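Pillwood Residents' Association
Minutes of the ordinary meeting held on May 16, 2019, in the ground floor meeting room, Block B

Present: Fanni Hajdu (chair), Botond Tóth (minutes), representatives of Blocks A, B and D, one representative of Gidell Property Services. Block C was not represented.

The meeting opened at 19.05.

1. Minutes of the April meeting

Approved with one correction. Under item 4, "stopcock, Block A" should read "stopcock, Block D". The stopcock in Block A is in working order.

2. Hot water supply

2.1 Gidell reported that the circulation pump serving Blocks A and B was replaced in April. The return temperature at the far end of the Block B loop is now within the limits set in the service agreement. Readings will continue weekly until the end of the summer.

2.2 The representative of Block D asked why flats on the top floor still wait several minutes for hot water in the early morning. Gidell replied that the Block D loop is balanced by hand and that two of the valves are seized. A price for replacing both has been requested from Prevari.

2.3 Agreed that the valves may be replaced without a further meeting, provided the price does not exceed 1,000 pounds including labour. Above that figure it returns to the meeting.

3. Water meters

3.1 Of the 189 meters on the estate, 9 could not be read in the last round. Seven of these are in Block C, where the reader was unable to gain access. The other two gave a reading lower than the previous one and will be tested.

3.2 Estimated charges will be applied to the nine flats for one quarter only. F. Hajdu to write to the occupiers.

3.3 B. Tóth asked whether remote reading had been priced. Gidell has a price for the whole estate but not for single blocks. Deferred.

4. Laundry room, Block B

4.1 The second drier has been out of use since the drum bearing failed. Repair was quoted at 2,594 pounds by Ismail, including a new belt and door seal. The meeting considered this too high for a machine of its age. Gidell to obtain a price for a replacement of the same capacity.

4.2 The drain under the first washing machine backs up when both machines empty together. Gidell to have the line rodded and to report on the fall of the pipe.

4.3 Large items of bedding are to be washed singly. Notice to be put up on the inside of the door.

5. Bin store

The lock on the Block A store has been changed. Keys are held at the Gidell office and may be collected on weekday mornings on production of the old key. The hinge on the left-hand door has dropped and the door scrapes the paving. Gidell to adjust.

6. Any other business

6.1 Block D asked for the stair lighting timer to be lengthened. The present setting does not allow a person with shopping to reach the third floor. Agreed, subject to the timer permitting it.

6.2 The cycle rack outside Block A is full. Untagged cycles will be listed at the end of the quarter. No removals without four weeks' notice.

6.3 Next meeting to be fixed once the Prevari price is received.

The meeting closed at 20.40.

Minutes taken by B. Tóth. Corrections to the chair in writing before the next meeting.

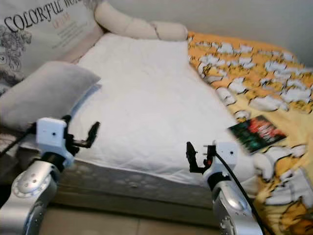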